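Kunststofftisch

Ein Kunststofftisch ist ein leichtes Möbelstück aus Polypropylen oder ähnlichen Stoffen, meistens für Garten und Balkon.

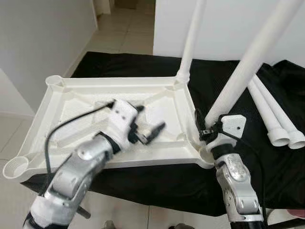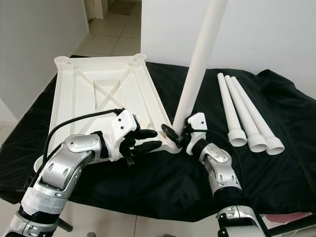 Tischplatten mit der Unterseite nach oben, mit Verstärkungsrippen

Verfasst von Gopinath Bangera

Die Platte wird im Spritzguss hergestellt. Rippen geben ihr Steifigkeit bei geringem Gewicht. Beine werden je nach Modell gesteckt oder geschraubt. Der Hersteller Namier in Sarnmont führte das Modell Girnance ein, welches 5 kg wiegt. Polypropylen wird durch UV-Strahlung spröde, deshalb mischt man Stabilisatoren bei.

Siehe auch: Gartenmöbel, Monoblock-Stuhl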